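Cable slack on a small bench: how to get it right the first time

Fri 24 January
By the Zirisbridge bench notes desk

Quick one. People keep asking how much slack to leave on a cable that has to move. Desk lamps, monitor arms, sewing machine pedals, anything that swings. Same method for all of it.

What you need: hook-and-loop ties, a tape measure, masking tape, a marker. No zip ties yet. Put them away.

1. Unplug it. Obvious, still skipped.

2. Move the thing to its farthest reach. All the way out, not where you normally park it. Hold it there, or get a second pair of hands.

3. Lay the cable along the moving part. Tape it loosely at the base and at the far end. Leave the joints alone for now.

4. At each joint, make a soft loop. Wide and lazy, no kinks. If the jacket goes shiny or pale on the outside of the bend its too tight. Open it up.

5. Add 50 mm at the base. Spare for when you move the whole bench later, and you will.

6. Fold everything in as tight as it goes. Watch the loops. Do they droop onto the table? Catch on a corner? Shorten a little. Then back out to full reach and check again.

7. Mark the tape spots with the marker, swap tape for hook-and-loop. Snug, not squeezed. You should be able to slide the cable with a finger.

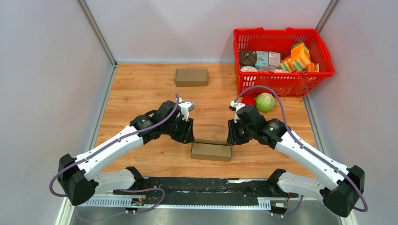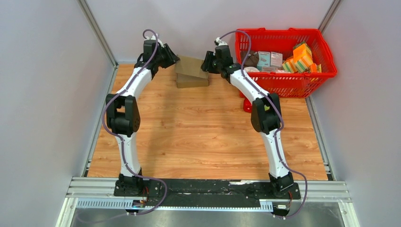
Paired arms over a wood-grain surface.

8. Swing it through the whole range 2 more times, slowly. Listen. A tick or a scrape means somthing is rubbing.

9. Plug in, test, done.

Common mistakes

Tying right on the joint. The tie pinches every time it bends. Go a finger's width to either side.

Pulling it straight because it looks tidy. Looks great for a week, then the plug starts working out of the socket.

Mixing power and thin signal cables in one bundle. Run them separate if there's room.

Check the ties again in September or whenever you do your big clean. Replace any that have gone fuzzy.

Related
Labeling plugs so you can read them
Seixas clamp lamp: fixing the sag
Leveling a wobbly bench
Rerkano drawer runners, cleaning and oiling

Contact: Zirisbridge, Prekadville | Copyright Zirisbridge | Back to top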